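Notebook, packing hall 2 / sim bench
Friday, July 5, 2024

Half the building has taken today off, so the sim bench has been mine since seven. Ran the pick set again on the Zollitz settings. 1,114 tries overnight, 244 of them flagged for a person to look at. The person is me. Last year at this time I was packing gift sets on line 2 and the only thing that flagged me was my lower back.

Notes for whoever takes over the queue in August:

The flag reasons are still useless. "Grasp uncertain" covers everything from a slight tilt to the item being nowhere near the fingers. Margit wants them split up before the arm at Pavness goes live, and I agree, mainly so I can stop writing "see comment" in the comment box. Fukuda says a new label set is a week's work. It was also a week's work in spring.

Straight-down approach stays as the default. I tried an angled one on the low boxes and spent the morning looking at corners being clipped. Put it back. If you change it, write down what you changed, in this book, in letters other people can read.
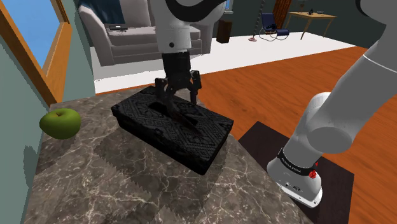
Margit Szűcs came by at ten with the shift plan. Under the new one, line 2 goes from five packers to three, and the other two become "cell attendants," a title that makes everybody think of prison. What attendants do: clear jams, refill trays, say yes or no when the arm asks. What they lose: the radio end of the line, where you could talk all day and your hands did the job by themselves. I don't know where to put that in the risk sheet. There is a column for noise.

Pay grade for attendants is still "under review." Asked her to get it in writing before the training starts. She said she had asked too. We both looked at the plan for a while.

One useful thing from the packers, who were finally invited to a review on Tuesday: they pull the item a little way up, stop, and feel whether the box is coming with it. All of them do it and it's in none of our work instructions. I want a short pause after the first lift in the next run. Drusent's controller should allow it, according to page whatever of a manual that also says the manual is out of date.

To do:
Pause after first lift, then rerun the full 2,571 set.
Split "grasp uncertain" into at least four reasons.
Send Margit the attendant task list, minus my remarks.
Find out who has the key to the Pavness cage.
Ask for a better chair. Nobody budgeted for the sitting.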